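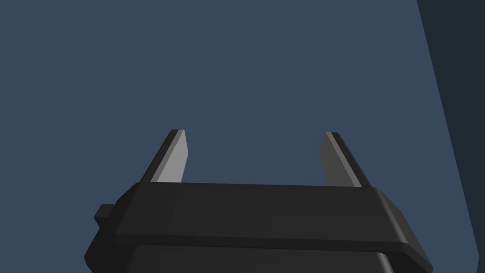
Progress report: the Ulstead patient data requests project

Reporting period ending 4/3/20

Where we are

We're very happy to send you this report, because the project has moved a long way since the last one. You funded us to find out what happens when somebody outside a clinic asks for patient records, and to help small clinics handle those requests properly. When we wrote in July we had a plan, a borrowed desk and a half-finished survey. Now we have clinics using our materials every week, and a piece of software that works well enough for us to stop apologizing for it!

The short version: the survey is finished, the request log is running at 8 clinics, and the plain-language notice for patients is in its second draft. The training piece is behind schedule. More on that further down.

The survey

Front desk and records staff at the clinics in the Ulstead area were asked how they deal with requests for patient information from police, attorneys, insurers, employers and family members. We had hoped for a decent response and got 600 completed forms, which is far more than the original proposal called for. People wanted to talk about this. Many of them filled in the comment box at the end with full paragraphs, and reading those has been the best part of the work so far (and the slowest).

What came through most strongly is that the person who picks up the phone is usually the person who decides. Written policies exist nearly everywhere, but they tend to sit in a binder or on a shared drive, and they were mostly written with paper charts in mind. They say little about appointment reminders, portal messages, text threads or the location data that some scheduling apps keep. Several people told us they had never thought of an appointment list as a medical record until they saw our question about it.

We also learned that staff often can't tell one kind of legal paper from another. A subpoena signed by an attorney, a court order signed by a judge and a letter that simply sounds official may all get the same treatment. That shaped nearly everything we did next.

The request log

The log was built by Skornard, the small software shop we named in the proposal. It's a simple web form. A staff member records who asked, what they asked for, what paper they brought with them, and what was given out. It holds no patient names and no chart numbers, and we've been very firm about that. We'd be a poor advertisement for privacy if we built one more database full of things that shouldn't be in it.

The first version asked too many questions. Staff at the Lulitz clinic told us so within days, and they were right. Skornard cut the form down to one screen, moved the free text box to the bottom and made it optional, and use went up right away. Entries that used to be saved up for the end of the week are now made while the caller is still on the line. We have also added a "not sure" button for the type of legal paper, which sends the request to the clinic's privacy lead before anything leaves the building. It's the most popular button on the screen, and we love it.
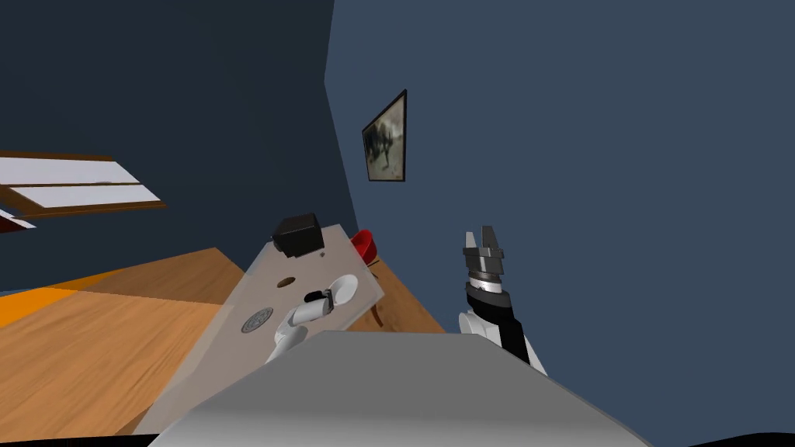 Does the log itself create a new record that could be demanded by a court?
It could be, as with any business record, so we keep as little in it as possible. Entries carry no patient details, and each one is deleted after 80 days unless the clinic's own attorney asks for a hold. Clinics are told this in writing before they sign up.

Patient notice

The notice is a single sheet that tells patients what the clinic keeps, who can ask for it and when the clinic has to say yes. The first draft was accurate and nearly unreadable. We took it to a reading group at the library, who went through it line by line with pencils, and the new draft is shorter and much kinder. "Disclosure" has gone. "Sharing your information" has come in. A section on phone apps has been added after so many survey comments asked for one. It explains that an app a patient downloads on their own may not be covered by the same health privacy rules as the clinic, and it suggests a few settings to look at.

Legal review of the second draft is under way. Translation will start as soon as that review is back, and we don't want to pay for translating wording that may change.

Training

Training has slipped. We planned in-person sessions and held 2 of them, both at the Lulitz clinic, before clinics closed their doors to visitors. The sessions went really well, with a lot of arguing over sample letters (we bring a stack of them and ask people to sort them into piles). The rest are being rebuilt as short online sessions that a front desk team can join over lunch. We're keeping the letter-sorting exercise, as it teaches more than our slides do. Jia, the online classroom tool we've been trying out, handles shared documents nicely but drops the sound for people on older machines. We're testing it further before paying for a full license.

Video visits have also started in a hurry at several clinics, and staff are already asking whether recordings and chat messages count as part of the chart. We'd like to add a page on this to the training pack. It wasn't in the proposal, but it can be done within the existing writing budget.

Money

Spending is under plan, mostly in travel and room rental. Software costs are a little over, owing to the rebuild of the log form. We'd like your approval to move the unspent travel money into online training and captioning. The budget sheet sent with this report shows the change line by line, and the total doesn't move.

Next steps

Finish the legal review and begin translation of the notice.
Run the first online session with the Lulitz team and fix whatever goes wrong.
Write up the survey findings for release, with all comments stripped of anything that could identify a clinic or a person.
Add an export option to the log so privacy leads can review a month at a glance.
Draft the page on video visits and send it to you for comment.

We'd be glad to set up a call to walk you through the log with test entries, and a short reply on the travel money would help us book the captioning service in good time.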